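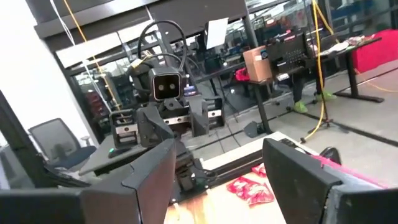
A snack packet on one of the tables.

Snack Box Subscriptions — Frequently Asked Questions

Answers to the questions we get most often about the Zallach snack box. If yours is missing, write to Sidra Soomro at the address at the bottom of the page and you will normally get a reply within two working days.

What do I get in a box?

The standard box holds 27 single-serve packets. The small box holds 11. Both are a mix of salty and sweet, and the mix changes every month. You can't pick individual items, but you can rule out whole groups (see the question on allergies).

How much does shipping cost?

Shipping is included in the price for addresses in the lower 48 states. Alaska, Hawaii, and Puerto Rico pay a flat fee that is shown at checkout before you enter a card. We don't ship outside the United States at the moment.

When will my box arrive?

Boxes go out in the first full week of the month. Orders placed after the cutoff shown in your account are held for the next month. You will get a tracking number by email when the label is printed, but the tracking page often stays blank until the next day.

Can I send a box to an office?

Yes. Choose "workplace" as the address type and add a floor or suite number. Boxes without one are the most common kind we get back. For offices with more than 32 people we suggest the bulk case, which comes loose instead of in gift packaging and costs less per packet.

Do you handle allergies?

You can exclude peanuts, tree nuts, milk, sesame, or shellfish in your account settings. Changes made before the cutoff apply to the next box. All of our boxes are packed in the same building, so we can't promise that the outside of a packet has never been near an allergen. If you have a severe allergy, please read every label, including on items you have had before. Makers change their recipes without telling us.

Are there vegetarian and vegan boxes?

There is a vegetarian box every month. The vegan box is available in the small size only.

Some packets arrived crushed. Is that covered?

Chips and crackers will break a little in the mail. If the seal on a packet is open, or more than a couple of items are reduced to crumbs, send us a photo within ten days and we will credit your account. A wrinkled packet with a good seal is fine to eat and isn't covered.

How long do the snacks keep?

Everything we pack has at least eight weeks left before the date printed on it. Store the box somewhere dry and away from the stove. In July and August we leave out anything coated in chocolate and replace it with hard candy or dried fruit.

Once a packet is open, fold the top over twice and use a clip. Rice crackers go soft fastest, usually by the next day. Nuts last longer if you move them to a jar.

Can I recycle the packets?

Most snack packets are made from layers that curbside programs won't take. Please put them in the trash unless your local program says otherwise. The outer box and the paper filler can go in with your cardboard.

What is the Kaneko add-on?

Four packets of rice crackers, added to any box. It was a one-time offer that we kept because people asked for it. It contains soy and wheat, and the allergy settings don't cover either one.

How do I skip a month?

Go to Account, then Upcoming, and choose Skip. You can skip up to three months in a row. After that the subscription pauses by itself and you have to restart it.

How do I cancel?

Go to Account, then Plan, then Cancel. There is no fee. If you paid for several months in advance, we refund the boxes that haven't been packed — this takes five to seven business days to show up on a card.

I bought a gift code and it doesn't work.

Codes use capital letters and numbers only, with no letter O. If you see something that looks like an O, type a zero. Codes bought before 18th October were issued on our old system and need to be exchanged by email first. Send us the code and the name of the buyer.

Do you take suggestions?

Yes, through the form in your account. We read them all but can't answer each one.

Contact: Sidra Soomro, Customer Help | © Zallach Snack Box. All rights reserved. | Back to top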